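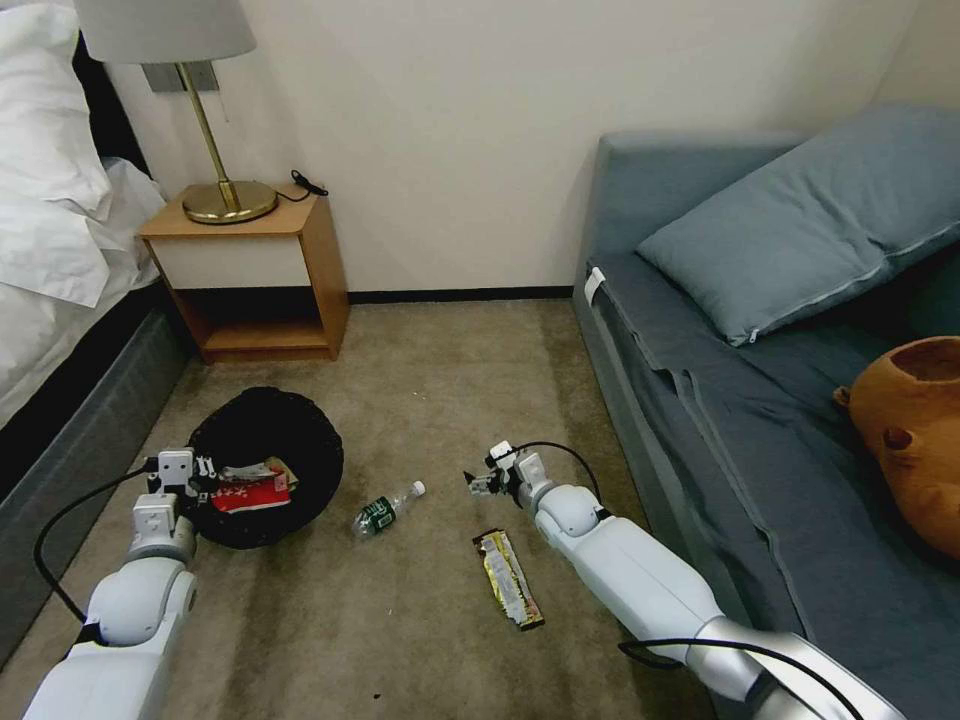
Is a long weekend in Undport worth it out of season?

saltmarsh_sue
Thinking of going in March for the coast path and the night market. We'd be on the train so no car. Has anyone walked the stretch to Gumarden when it's blowy? My other half says it'll be shut and miserable and I say it'll be glorious!

pondskater
Go!! We did it last March and had the whole beach to ourselves, well, us and a very wet spaniel. Gumarden is an easy walk if you stick to the lower path, and the tea hut at the far end does a cheese scone the size of your head. Take proper boots though, the bit after the slipway is all clay.

Brackenfold
Have to disagree about the lower path. It floods at high tide and you end up scrambling along the wall. The top one is longer but the views are miles better and you get the seals.

pondskater
Fair point on the tides, I'd check the table by the harbour first. Still think the top path is a slog in wind.

saltmarsh_sue
Seals! Right, that's settled it. Where's good to eat? And to sleep, if anyone has a favourite.

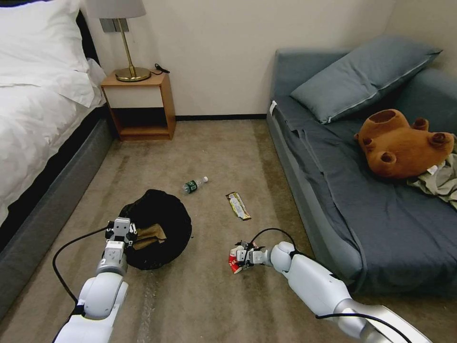 Hikiven Ramblers, Trips and Weekends Team

kettle_on
For food it has to be Rattanakul, up the steps behind the fish market. It only has 15 seats so get there before six or you'll be stood outside sniffing the curry. The crab one is wonderful. For sleeping, I like somewhere plain with a bedside lamp I can read by and a sofa to dump the rucksacks on. Anything near the station will do, the front gets noisy when the wind's up.

Brackenfold
Rattanakul is lovely but I thought the crab was a bit sweet. The noodle soup is the one to have after a cold walk.

kettle_on
Sweet?! We'll have to agree to differ. Soup is good too, I'll give you that.

tidewrack
How much climbing is there on the top path? My knees are not what they were.

Brackenfold
Roughly 700 feet over the whole day, mostly in one go near the start. There are 2 benches on the way up and it's grassy after that. Allow 4 hours with a stop for the seals.

tidewrack
Lovely, I can manage that with poles. Might tag along if you'll have me, Sue?

saltmarsh_sue
Yes please, the more the merrier! I'll look at trains tonight and post the times here.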